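Clonden's table tennis benefit is back, and Natalie Staniforth is still picking up the phone herself

By Mahnaz Akbari

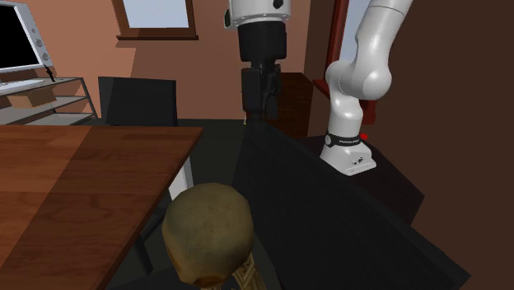 CLONDEN, June

Natalie Staniforth answers on the second ring, apologizes for chewing, and asks whether we can talk while she finishes a sandwich. It is a little after one in the afternoon and she has been up since before six, she says, because the hall wanted a decision on the chairs and the chair people only take calls early.

"I always think I'm going to be organized this year," she says, laughing. "I buy a new notebook and everything. Then May comes along and I'm writing on the backs of envelopes again."

The Zosska Open, as most people in town call it, is a charity evening of table tennis, with a dinner beforehand and a short auction in the middle. The money goes to the after-school sports fund, which pays for coaching, shoes and bus fares for kids whose families would have a hard time covering them. Staniforth started it with her old doubles partner, Mahnaz Zarei, when both of them were getting a bit slow for the league and missed having something to train for.

"Mahnaz said we should do one nice evening and then we could retire properly," Staniforth says. "She wanted candles on the tables. I told her you can't have candles with that many backhands going on. We argued over those candles for a month, and I'd have to say she's never quite let it go."

This year's main match will be between Orathai Sukprasert, who grew up playing in the Clonden juniors and now coaches on the coast, and Parviz Azimi, the left-hander many local fans will remember from his long run with Puserov. They have met twice before in league play and each has won once, a fact both of them brought up without my asking.

"I remember the one I won very clearly," Sukprasert told me when I reached her by phone that evening. "The other one, I had a cold." She is coming home for the whole week and staying with her aunt, and she plans to spend a couple of afternoons hitting with the junior players before the event. "I was one of those kids. Somebody drove me to every tournament until I was old enough to take the bus, and somebody paid for the bus too. I didn't think about where that money came from when I was 10. I do now."

Azimi, for his part, says he has been running again, which he dislikes, and has gone back to an old paddle that his wife had asked him to throw away. "It has tape on the handle from another century, but it knows what I want," he said. He thinks Sukprasert is the favorite, and would like it printed that he thinks so, in case it makes her nervous.

Before the two of them play there will be a round of mixed doubles, in which people who have paid for the privilege are paired with members of the Clonden first team. Staniforth loves this part best. Last year's winning pair included a retired dentist of 83 who had not picked up a paddle since college and who refused to leave the floor until the photographer had taken his picture from the other side.

"He had a serve nobody could read," she says. "I don't think he could read it either, bless him. But he signed up again the very next morning."

Dinner comes from Gökçe, the restaurant across from the hall, which has cooked for the evening from the beginning. There will be lamb, a rice dish with apricots, and a vegetable plate that Zarei insists is the best thing on the menu. Tickets for the dinner and the match together are $88, and seats in the balcony for the match alone cost a good deal less. Children get into the balcony free with an adult. Staniforth expects a full house downstairs but says there is usually room up top — and the view of the table is better from there anyway, if you don't mind stairs.

I asked her whether she would ever step back and let someone else run it. She was quiet long enough that I wondered if the line had dropped.

"I've been told I should," she said. "My daughter tells me. Mahnaz tells me, and she's older than I am. And I suppose I will, one of these years. But you see a kid walk in with new shoes, and she's looking down at them every few steps, and you think, well, I can make a few more phone calls."

Then the other phone rang. It was the chair people, calling back.

Doors open at 5:30 p.m., with dinner at six and the first doubles match around 7:30. Tickets are on sale at the hall and at the counter at Gökçe.

RECENT IN LOCAL SPORT
Puserov names its squad for the summer league
Junior swimmers bring home four medals from the coast
Rain pushes back the opening of the Clonden bowling green
Where to play: evening courts and tables near you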